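Workshop notebook, Zalturthorpe
7/9/22

Glue trials, continued from the last page. Sneha Katiyar in for the morning, me on the bench all day.

Opened the second jar of hide glue, the batch we soaked overnight. It had a skin on top and smelled stronger than the first, but it let down well once it was in the pot. Kept the pot lower than last time. The first batch in July was overheated and I think that accounts for most of the weak joints we wrote up then, so those results should be crossed through and not averaged in with these.

Test pieces are beech offcuts from the Lundgren chair job, planed the same morning. Half were sized with thin glue first, half left bare. Sneha cut the joints and I did the gluing, so any difference in fit should be spread evenly across both lots. Clamped with the small cramps and left on the rack by the window. It was a damp morning and the shop was colder than I would have liked — the glue was gelling on the brush by the time I got to the last few. I warmed the remaining pieces on the radiator before brushing and that gave me enough time to get them closed.

Notes on the jars. The Lolmont glue comes as pearls and takes up water evenly. The older stuff from the tin is in broken sheets and some of the thick bits were still hard in the middle after a night's soaking. If we go on using it, it needs crushing first, in a cloth, outside. Weighed out 257 g of pearls for the next batch and put them in the lidded tub, dry. Please don't top it up from the tin.

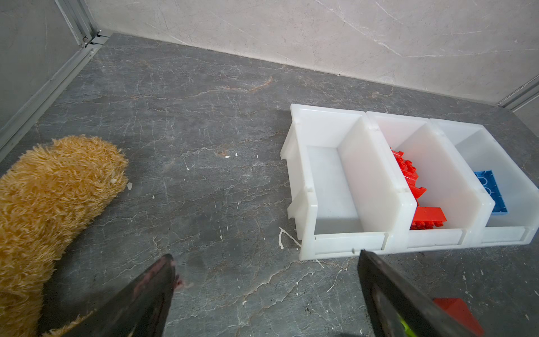

After lunch I broke the earlier set, the ones that have now had 28 days. Bare joints mostly went at the glue line. Sized joints took wood with them, except for 2 which came apart clean, and on both of those the end grain looked starved, so I suspect I was mean with the brush. Kept the broken halves taped together in pairs with the mix written on the tape in pencil. The felt pen we used before has bled and is hard to read.

Sixten Dalen rang from Hirkcombe about the settle. The back rail has come loose again at the left-hand end and he wants to know if he can run some glue into it without taking it apart. Told him no, or at least not yet. Somebody has already been in there with white glue and fresh hide glue won't hold over it. He is going to try warm vinegar on a rag round the shoulder and see whether it softens. If it does, the rail can come out and be cleaned up properly. If it doesn't he will bring the whole thing over, and we will need to clear the long bench.

Sneha thinks the sizing makes more difference than the brand and I am coming round to that. She would like to try one lot with the size left to dry fully and another glued while it is still tacky. Fair enough, but it should be done with the same pearls and the same pot or we won't learn anything from it.

To do:
New brush, the old one is shedding hairs into the joints.
Check the pot thermometer against the kitchen one. They disagreed by 2 degrees last time.
Cut more beech, straight grain only.
Ring Sixten back about the vinegar.

Pot emptied and washed, lid left off to dry. Cramps stay on until tomorrow morning.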